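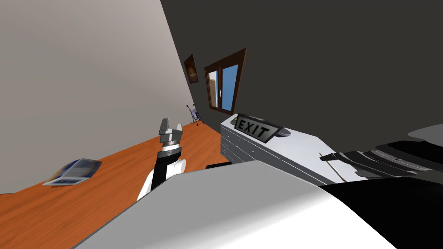 I went to the open day at Skilis in October expecting to be sold something. The firm writes software for household robots, and its guests that afternoon were mostly people like me, who run care homes or sit on the boards that pay for them.

Nerys Bowen, who led the demonstration, began on a screen. Before a two-armed robot is let near anyone's bedroom it practises in rooms that exist only on a computer, with wooden floors, a chest of drawers and bits of clutter left lying about. There was a magazine on the floor in one room and an EXIT sign on top of the drawers. They had 825 of these rooms, she said, and were building more.

I think this is the right way to go about it, and I think it should be shown to the public more often. Most of the robot films I have been sent over the years are set in spotless kitchens. Our residents do not live in spotless kitchens. They have pushchairs in the corner when the grandchildren visit, and papers on the carpet.

My doubts came later, when we moved next door to see the real machine. It was asked to pick up a small tray and put it on a shelf. It managed this 3 times out of 5. The other 2 times it stopped short and waited for help. Osaze Yusuf, one of the engineers, wrote the result on the whiteboard and left it there through the questions. I respected him for that.

But the brochure we were handed on the way out called the product, Skilano, "home ready". It is not. A carer who dropped the tray that often would be having a word with me – and a carer can at least tell me what went wrong.

So by all means keep building the rooms. Put a bad back in them, a dog, a hearing aid on the bedside table. Then print the whiteboard in the brochure, and I will come back next year with my chequebook.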